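# Looking after the hand-held grippers — a few pictures

I get asked a fair bit how we keep the pair of hand-held grippers in decent order, so here's a small page I can point people at (hello to the Mukstead lot, who asked twice in March). It isn't a manual. Wissam Zoubi wrote the proper setup sheet and it's miles better than anything I'd put together, but it has no pictures in it and I like pictures.

Last updated 2026-04-08.

A bit of background on the bench first. We cover the table with a big sheet of white paper and mark our positions with black tape. The tape gets redone whenever a corner lifts, and I do mean whenever, because I once left one curling for a whole afternoon and spent the next morning wondering why nothing lined up with the day before. The paper stays on until it annoys me. The cables are my real bugbear! They need enough slack to let you reach across the table and back without a tug on the connector, so before anything else I pick up both grippers, stretch as far as I'm going to need to, and see what pulls.

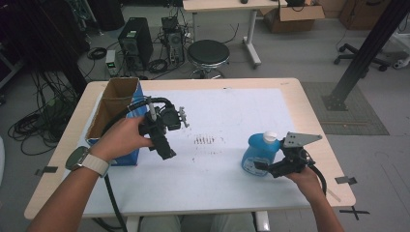 One in each hand over the papered table, with the right one up beside the blue bottle.

The bottle is my favourite check object, by the way. It's tall, it's round and it shows up a lazy finger straight away. If one side meets it before the other, I stop and go back to the screws. I used to do this with a mug from Flumell and the handle got in the way every single time, so the mug has gone back to being a mug.

My routine goes something like this. Open and close each gripper 100 times with nothing in it, listening for a click or a scrape. Then go round the finger screws with the small driver — by hand, please, never the electric one, I've stripped a thread that way and it was a miserable evening. Then wipe the camera, wipe the finger faces, and do a few slow approaches to the bottle. 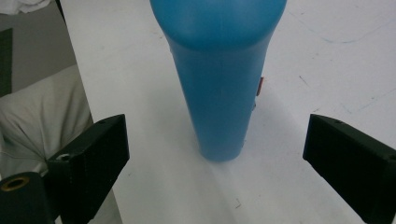 On those slow approaches I want the same gap either side of the bottle before I start to close. If it's lopsided I back off, square up my wrist and go in again, and only when it's still lopsided on the third go do I blame the gripper. Nine times out of ten it's me.

Printed fingers don't last for ever. I have a proper look at ours every 200 cycles and put fresh ones on at 600, even if they seem fine. Look hardest near the screw holes, as that's where ours have cracked before. Spares live in the Durán tin on the shelf, in pairs. Please keep them in pairs! A new one opposite a worn one will drive you up the wall.

Still to do: shorter ties for the cable loops, and a go with the softer pads Plisano sent over. I'll add more pictures when those are on.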